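The Case for Shorter Minutes

Most meeting minutes are too long to be useful. I have kept minutes for technical reviews for 15 years, first at Grider and later at Idham, and the longest sets I wrote are the ones I would least like to defend. They recorded who spoke, in what order, and with what reservations. They were accurate. When a question came up later about what had been decided, the answer usually took several pages to find, and in a few cases it was missing.

The purpose of minutes is to let a person who was absent act correctly. That person needs the decision, the owner, the due date, and any condition attached to the decision. A transcript serves a different purpose and should be kept separately, if it is kept at all.

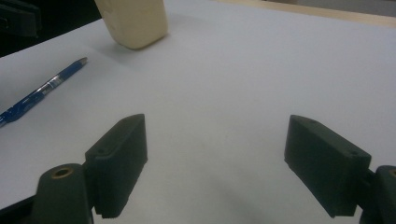

At Idham we set a limit of 600 words per meeting, regardless of length. The first objection was that complex meetings need more space. In practice the complex meetings were the ones with the fewest decisions, and their minutes came in well under the limit. The sets that ran over were status rounds, where each group read out figures already available in the tracking sheet. Those figures were replaced by a reference to the sheet and its revision number.

The second objection was more serious. Dissent is part of the record, and a short format tends to drop it. I agree that it must stay. A dissent can be stated in one sentence – position, reason, and whether the person asked for it to be recorded. It does not need the full exchange that led up to it.

Handwriting Helps

I take first notes by hand. Typing is fast enough to capture speech nearly word for word, and a writer who can capture everything tends to postpone the choice of what matters. By the time the draft is edited, the context has faded and the cautious option is to leave it all in. A pen forces the selection during the meeting, while it is still possible to interrupt and ask what was meant.

There are costs. Handwritten notes cannot be searched, and mine are illegible to anyone else. I accept both, on the condition that the typed minutes go out within 2 hours of the close. Past that point I start to reconstruct.
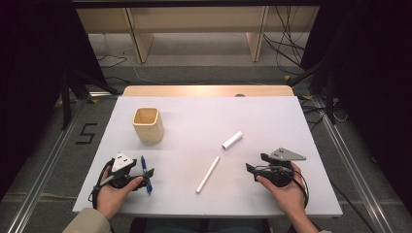
What Software Does Not Fix

Miranda and Wirkent both produce a summary from a recording. I used each on a series of design reviews. The summaries read well and gave equal weight to everything said at equal length, so a long digression on connector pricing ranked above a one-line decision to drop a test. Correcting them took longer than writing from notes. They may be adequate for meetings where nothing is decided, but I would question holding those meetings.

The remaining problem is approval. Many groups approve minutes at the next meeting, often a month later, when few people can recall the wording. Comments should close before the actions fall due. Silence after the closing time should count as acceptance, and the rule should be printed at the foot of the page.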